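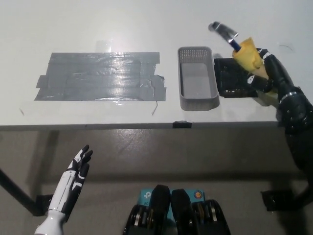

What do you put on a white table so you can hammer on it without wrecking it?

Duct tape, a few overlapping strips of it, and a solid block for whatever you're hitting. The tape takes the scuffs and the block takes the blows.

The small repairs table
Photos and notes by Beatrice Kinyua

Hello and welcome to the table! This page belongs with the rest of my workroom galleries (the sewing corner is on its own page, and so is the shelf of jars, which got way more visitors than I ever expected). I've had emails asking what I keep out when I'm doing little fixes, so this one is all about the flat white surface where picture frames, drawer pulls, loose chair caps and the odd toy come to get put back together.

I'm not a carpenter. I fix small things because I like small things, and I hate driving 7 miles to buy a new one of something that only needs a tack. My friend Parvaneh Nouri got me started. She fixes everything, including things I would have quietly put out with the trash, and she has strong opinions about hammers that I'm going to repeat below as if they were mine.

Hammer, block, basket, tape

The little hammer has a blue handle and a silver head, with a fat yellow grip shaped more or less like a cone. The black square under it is the block, wrapped in shiny tape, and the gray basket is next door.

A bit more on each, for the people who write to me about this stuff.

The hammer. Small! Smaller than you think you need. A big one is great for a fence and terrible for a brad the size of an eyelash. Parvaneh's rule is that if you have to hold your breath, the hammer's too heavy. I love a thick grip too, it's so much easier on my fingers than a skinny bare handle, and after an hour of tapping I really do feel the difference. If you've got a skinny one, build it up with anything squashy and see how you like it.

The block. I used to work on a folded towel, and everything bounced. I'd tap, the tack would jump, and I'd be under the table with a flashlight. A flat, heavy block fixes that. Wrapping it in tape keeps it from marking the piece you're working on, and when the tape gets dinged up you peel it off and wrap it again. I like black because I can find a brass tack on it right away (silver ones too, if the light's behaving).

The basket. Long, plastic, light gray, rounded corners, with a band of little holes along the far end. I'm fussy about baskets. I want a flat floor inside so things don't all slide to the middle, and I want it low enough to see into from my chair. It sits right beside the block so a finished piece has about the shortest trip in the world. I had a deep one from Grulia before this and I lost a hinge in it for most of March.

The tape. Gray duct tape, strips laid side to side and overlapping, with ragged ends. Yes, there are wrinkles and bubbles! I've gotten a lot of advice on those. You can lay it from one side and press it down with the edge of a ruler as you go, and it'll come out much flatter. You can also not do that, and it still protects the table. It's shiny enough to bounce the overhead light back in streaks, so if you're doing fine work you might want a lamp off to one side.

The table. White top, straight front edge, and a small dark scratch up past the block that I've tried baking soda on, twice. Parvaneh says to leave it alone. I'm thinking about more tape.

A few things people have asked

I buy my brads in the 700 box from Nikzad, the shortest size they have. I'm still on the same box and will be for years.

For picture frames I put the corner on the block, never the middle of a side. Old frames will split if you look at them wrong, so start with two light taps and then check.

If the tape leaves gunk behind when you pull it up, a little cooking oil on a rag and then dish soap has worked for me on this table. Try it somewhere hidden first, please. I don't want letters about your grandmother's sideboard.

Anybody who wants to send in their own repair table is welcome to! The sewing gallery is up to 166 photos now and most of those came from readers. Tell me what's on it and what you fix there, and please don't clean up first.

Page last updated 16/05/2020. The drawer pulls gallery is next, as soon as I've sorted them by size.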